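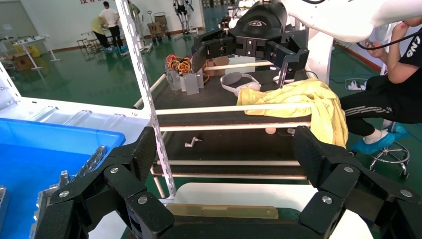

Drurell began in March, thirteen years ago, in a rented room over a bakery, with two people and one telephone that both of them wanted to answer. We sell small hardware to repair shops, and we're still glad to do it one bracket at a time if that's what you need.

The name comes from a street that has since been renamed, so please don't go looking for it! Today our catalog runs to 3,267 items and our staff to 31, and most of us have at some point worked the order desk, where you learn very quickly how many ways there are to describe a hinge.

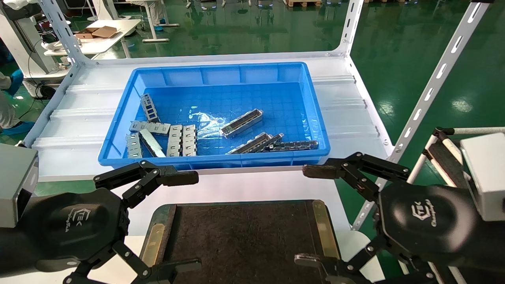 Costel Radu wrote to us that he had called four other suppliers for a latch before trying us, and that we were the first to ask him what the door was for. We like that question – it saves a lot of returns.

Our sister shop, Hotura, handles fasteners and keeps the same hours. If you aren't sure which of us you want, call either one and we'll walk your order over.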